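Sponsorship & Media | Motorsport | Working Papers

4.2 What people remembered from the cars

I went into this part of the study expecting the big door logos to win, and they mostly did. The interesting bit is where they didn't. Lavham was the title partner of the series for the whole season and had its name on every car, on the driver overalls and on the board behind the podium. Drukasar bought one roof panel on two cars and nothing else. When I talked to 79 spectators at the gate after the July round, plenty of them brought up Drukasar before I'd even finished my first question!
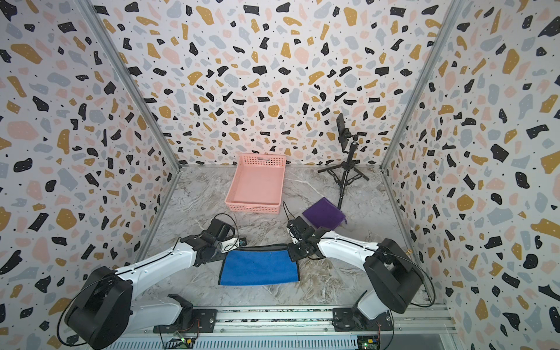
Sponsors pay for space, and the sales packs I collected all price that space by its size and its height on the car. None of them says a word about what else is going on nearby. I think that's a mistake, and Iwona Baran (who coded half the interviews with me and argued about most of them) thinks so too. A crowded livery works a lot like the walls in Figure 1, where the white is scattered with flecks of black, mustard, pale pink and blue-gray. My eye doesn't settle on any one fleck, but it goes straight to the plain salmon-pink basket. Drukasar's roof panel was one flat color with one word on it. Lavham's name sat in a row of other names, and people told me things like "the one with all the writing."

Podium boards were worse. Bronisława Bednarek had warned me in her notes on the earlier Flunbridge races that fans look at faces and trophies and not much past them, and my interviews say the same. Several people could tell me who sprayed whom, and what the winner was wearing on his head, but went blank on the board behind him.
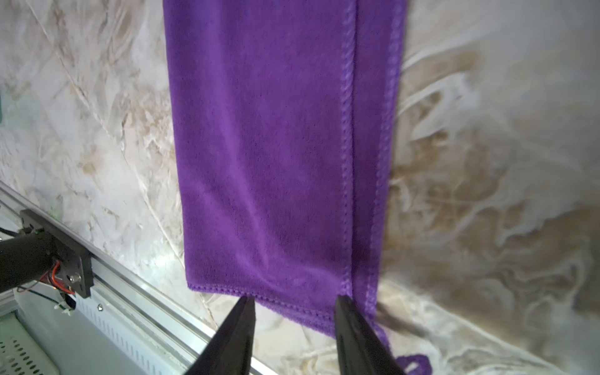

That leaves the magazine side of the deal, which I'd hoped to treat separately and couldn't. Akgül took a print page in the race program and ran the same artwork on its car, so when someone remembered the name I had no clean way of telling which one did the work. I tried asking people where they'd seen it. They were happy to answer, and then a few minutes later they'd give me a different answer (I've kept both in the coding sheet). The program had a print run of 2,000 copies, and I don't know how many of those were opened past the entry list.

So I report car and print together for Akgül in the next table, and I'd ask readers to go easy on that row - it's the weakest one I have. The Lavham and Drukasar rows don't have this problem, as neither firm advertised in the program that month.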